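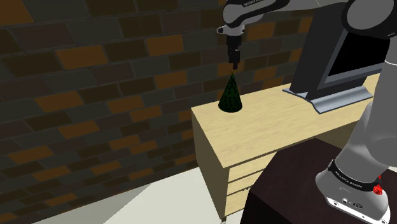
Grasp transfer group, project meeting, March

The first item was the simulation run for the Cuta grasp set. The group agreed at the last meeting to finish the pointed shapes before going back to boxes and mugs, and that run is complete: 2428 trials on the cone with the closed-finger approach. The arm comes down vertically with the fingers shut over the tip, holds just short of it, and only then opens for the grasp. The render at the hold point has the fingers lined up over the apex with very little space left, and it was used to discuss the clearance setting. The setting is now 12 mm, measured from fingertip to apex. It was felt that this is too tight for the real arm, where the height estimate is less reliable. Agreed to repeat a part of the run with a larger clearance and compare.

Background changes. The brick wall texture and the pale wood table stay in the set. A question was raised on whether the policy is picking up on the dark green of the cone against the wall. No test has been done on this. The Tronum side will rerun the evaluation with the cone color changed and everything else held fixed, including the light.

Failures. Most failed trials come from the fingers touching the tip during descent and pushing the cone over. A smaller group comes from the grasp closing too high, where the sides are narrow and the cone slips out. These two have been logged under one code up to now. They will be split into separate codes — old logs to be relabeled from the contact data, no need to rerun.

Baseline. The Grusine planner was run on the same start positions with 3 seeds. It does better on descent and worse on the grasp itself. There was some disagreement on whether the comparison is fair, as the planner is given the exact cone pose and the policy is not. Left open. The draft should state the difference plainly in the methods section.

Real arm time. Tillman lab has confirmed mornings from 9:00 for the first half of next month. Gripper calibration to be done before the first session.

Actions
Repeat run with larger clearance — simulation
Color change evaluation — Tronum
Split failure codes, relabel logs — simulation
Methods paragraph on pose input — writing
Calibration sheet to Tillman — hardware

Meeting closed 3:40 pm.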